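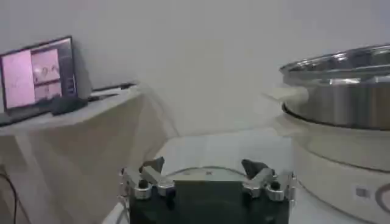
*A laptop on a cloth-covered table.*

# Jollthorpe sets 130-volt-amp limit per desk circuit in shared workrooms

Tenants of the Jollthorpe building will have their desk outlets moved to separately metered circuits beginning in May, under a revised electrical schedule published Friday by the building's manager, Fairweather. The schedule divides the loads in shared rooms into two classes. Computers, monitors and chargers fall in the first class. Anything with a heating element falls in the second.

The change affects 67 rooms on the lower floors. Rooms above the mezzanine were rewired under an earlier contract and are not included.

Under the new terms, each desk circuit is assigned a continuous limit of 130 volt-amps per seat. The limit is averaged over 15 minutes, so a short peak when a laptop begins charging will not register as an overage. A tenant whose average exceeds the limit in three consecutive intervals will receive an automated notice. There is no charge for the first notice in a billing period.

Bevan Katene, who prepared the schedule for Fairweather, said the per-seat figure was set from meter readings taken over the winter.

"A laptop and one external display stay well under it," Katene said. "The readings that went over were nearly all from small kitchen appliances plugged into desk strips."

## Metering hardware

The meters are being supplied by Trosier and fit inside the existing panel enclosures. Each unit reads voltage, current and power factor on every branch circuit and stores the values locally for 198 days. Data is sent to the building office once an hour over the existing wired network. Individual outlets are not monitored, and the meters do not identify what equipment is connected.

Installation requires a shutdown of each panel. Fairweather expects the outage to last less than two hours per room and has scheduled the work before 8 a.m. Tenants with refrigerators or servers on an affected panel can request a temporary feed from the corridor. Requests must name the panel number, which is printed on the inside of the enclosure door.

Existing desk strips may stay in service if they have a built-in breaker and a grounded plug. Strips connected to other strips must be removed before the installer arrives. Extension cords are permitted for temporary use but may not be run under carpet or through a doorway.

## Heating appliances

Second-class loads include kettles, steamers, hot plates, toasters, space heaters and laminators. They may be used only on a marked appliance outlet, one per outlet, with no strip or adapter in between. Appliance outlets will carry an orange faceplate and will be fed by a dedicated 20-amp circuit with ground-fault protection.

Appliances must stand on a level surface. Steam-producing models may not be placed under a shelf, a wall cabinet or a smoke detector. The schedule also asks that detachable lids, trays and baskets be removed before an appliance is stored.
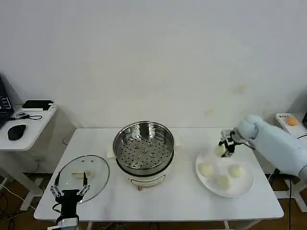

## Costs and billing

The metering work is paid for from the building's capital account and will not be passed through as a separate item. Tenants that ask for an additional appliance outlet will be charged a flat fee of $200, covering the outlet, the faceplate and up to 30 feet of cable in surface conduit. Longer runs will be quoted individually.

Energy will continue to be billed by floor area until the end of the current lease year. After that, each room will be billed from its own meter. Fairweather said it will print both figures on every statement during the changeover so that tenants can compare them.

One tenant, the label printing firm Flalum, asked during the comment period for a higher limit in rooms used for production. The final schedule allows this on written application. The application must list each machine with its nameplate rating and normal hours of use. Approved rooms will be given a limit based on the panel rating in place of the per-seat figure.

## Access and inspection

Installers will need 3 feet of clear space in front of each panel. Rooms where the panel is blocked will be moved to the end of the list. A second visit, to check torque on the terminals and confirm that the meter is reporting, will follow within the same month and does not require a shutdown.

The full schedule, the panel map and the application form for production rooms are available at the building office. Questions on individual circuits should be sent in writing with the room number in the subject line.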